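Rodel Macapagal was two rooms away when the arm let go. He heard the glass hit the table and then the stop button being slapped, which he says is a sound you learn to recognize.

"It wasn't a loud crash. Plastic bounces," he says. "I walked in and Tove already had her hand on the button. Everything was standing still."

Macapagal runs the two-arm benches at Romura, where the job this winter has been handling light household items: hanging glasses on a holder, sorting small parts, moving cups. In February, one of the benches lost power to its right arm in the middle of a lift. The elbow dropped, the gripper swung down, and a glass fell out. Tove Gunnlaugsson, the operator on shift, had been reaching in to straighten the holder a moment earlier.

"My hand was out by then," Gunnlaugsson says. "But I had reached in with the arms live. The procedure said I could do that at low speed. It doesn't say that anymore."

The fault took a while to find. The log showed the right arm going silent, coming back for less than a second, and going silent again. The first guess was software, and a day went into that.

"We ran the same lift 49 times and it was fine," Macapagal says. "On the next shift it dropped twice before lunch." 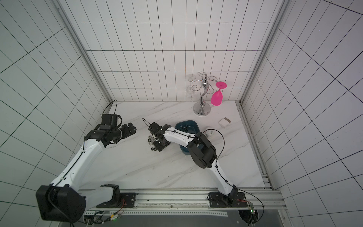

What they found in the end was a loose power connection. Sólveig Þorgeirsson, the technician who traced it, says the crimp on one wire had been poor from the day it was made, and every time the arm reached far to the left, the cable gave it a small pull. She still doesn't love the routing. The right arm's cable arcs down from the elbow, curves past the base, and ends near the little green board at the right end of the rail, where the red and black wires connect. "Anything that moves up at the elbow, you have to ask what it does down at the board," she says. Her fix was a new connector and a clamp to take the strain, and she has since redone the same joint on the other benches.

The connector supplier, Bercombe, replaced the batch without argument. Þorgeirsson pulled 57 crimps from the old stock and six failed a tug by hand.

The harder conversation was about the drop itself. These arms have no brakes. When the power goes, they fall, and how far depends on where they happen to be. Ásdís Lauritsen handles safety for the site and wrote the report.

"People had started to think of the stop button as the safe state," Lauritsen says. "On this bench, if you cut power with the arm up high, you get a falling arm. I wanted that written down in plain words."

The report makes three changes. Operators park both arms low before putting a hand inside the enclosure. Power to the motors is switched off before any reach, with no exception for low speed. And the cable connections are inspected every 2,000 cycles, with the result signed in the bench book.

Gunnlaugsson says the parking step slows her down, mostly when a glass hangs crooked and she needs to fix it between runs. She has asked for a longer tool so she can nudge things from outside. Lauritsen has agreed in principle and is waiting for a quote.

Macapagal would like brakes on the elbow joints. The price for a full set came back higher than he hoped, and the request is still with purchasing.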